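Week 5 handout: notes from the Hemetti open day

I promised I'd type these up before the next session, so have them beside you when you do the reading. For anyone who missed the coach, we spent the morning at Hemetti watching their picking demonstration, and Jolien Kuipers very kindly let us stand much closer than I'd expected!

1. The task

Soft toys, in and out of bins. It sounds like nothing, but soft things are a nightmare for a gripper (they squash, they roll, and they never lie the same way twice). Jolien's team has 200 recorded picks so far and wants a lot more by August. Look at how tightly things sit together and think about which one you'd go for first, and from which side.

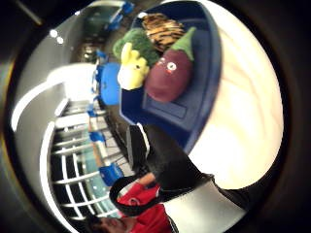

Plush toys in the navy bin, aubergine nearest.

I'd have gone for the aubergine, being the biggest, but big also means more to bump on the way out. Have a think about the broccoli tucked in at the back as well. How would you plan a path to that one without shoving its yellow neighbour?

2. The hand

I could have watched this part all day. A person's hand does so much without being told, and a great deal of it happens at the fingertips. Notice where the fingers meet the blue object, and how little of the hand is needed to hold it. Jolien reckons 70 per cent of their failed picks go wrong at first contact, so that's the bit to write about.

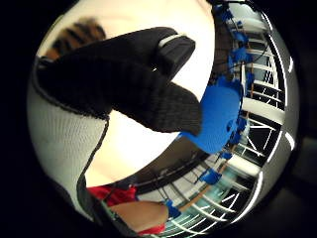 3. For next time

Read chapter 11 and bring one page on a single grasp: the approach, the contact, the lift. Sketches welcome, mine are terrible. If you borrowed a visitor badge, please drop it in my tray by Friday.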